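Room setup and tidying assistant, part-time
Posted Mon 22 June

Justadon is looking for two people to look after the furniture and household items in our indoor hall at Truta. The hall is laid out as a set of small home corners that are used, moved and put back several times a day. The job is to keep them in order.

Hours are 18 a week, in shifts of three hours, mornings or afternoons. The contract runs to the end of April and can be renewed.

The work is mostly on the main floor, among the sink cabinet, the side tables and the desk. You will share the hall with other people.

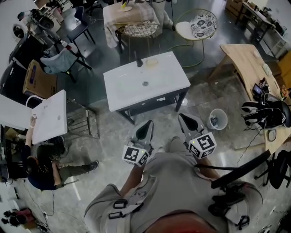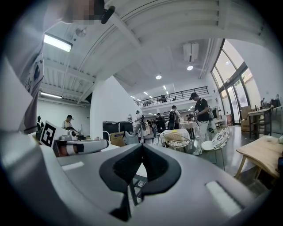 What you will do
Wipe down the sink and basin, empty the waste bins and sweep the concrete floor.
Straighten tablecloths and put chairs and small tables back where the floor plan has them.
Sort items into cartons at the end of a shift – the full list runs to 300 pieces, and each has a shelf number.
Tell the shift lead, Kwadwo Mahama, about anything broken or missing.

What we ask for
You can lift and carry light furniture and stay on your feet for a whole shift. Experience in housekeeping, moving or store work is welcome but not required. Closed shoes are a must.

How to apply
Send a short note to Marisol Villanueva at the Justadon office with the shifts you prefer – no cover letter needed. Interviews are held at the hall and include a short walk around the floor.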